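Ticket 432 – Plotent hand gripper, pads slipping on clear bottles
Opened by: Aurelia Furtună, Rodalholm bench
Status: open

Swapped Eren pads for the ribbed Plotent ones in February. Cups fine. Bottles slide down when lifted, 2 of 3 tries. Tightened the pad screws, no change. Recalibrated width – no change either.

Next: grip lower, at the waist. Will rerun with teh old pads after lunch.

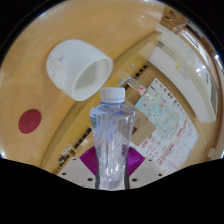 Plotent pads at the waist, cap on.

Need a second set of pads to compare pls.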